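Can a machine fold blankets yet?

jarham74
My mum runs a guest house and we fold throws every Sunday. Can a robot do this now, or is it still years off?

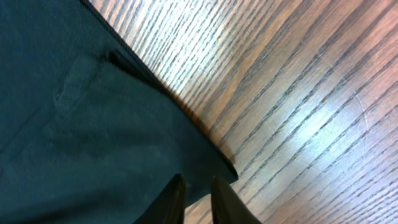

Teal fabric, black edging, wood floor.

Ragnvald Moen
Partly. Picking cloth up is the easier half. Finding two corners in a heap is where they slow down.

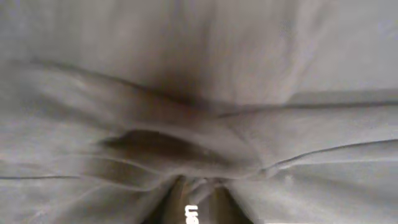
Towels go better than throws, being small and all one size. I'd budget 4,000 for an arm before you get to the software.

tangen28
no. buy a shelf and roll them
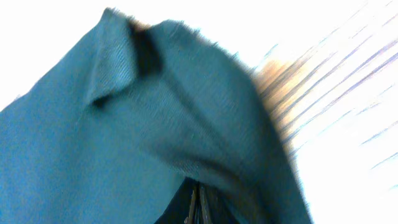
Rolling takes me a few seconds each and guests don't care.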